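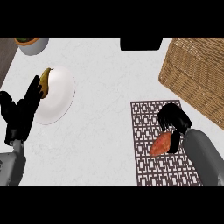 Marble countertop from above, potted plant at upper left

2024-02-13
Re: founding date of the Bomora house

Yasuo Kikuchi wrote:
> The Bomora monastery was founded in 1759 by the abbot Dovhaniuk,
> who walked there from Sevetti with 30 monks.

Where does 1759 come from? The only source I know is the Jovau chronicle, and it has two founding stories that disagree. One gives Dovhaniuk up to four companions - a long way short of 30. The other never mentions Sevetti. I'd want to see a land grant before repeating any of it, and I doubt one exists.

Comments

The grant is supposed to be in the Jovau copybook, near the back. I haven't checked.

Thirty monks crossing in May with the river up? No.

Yasuo, which edition are you using?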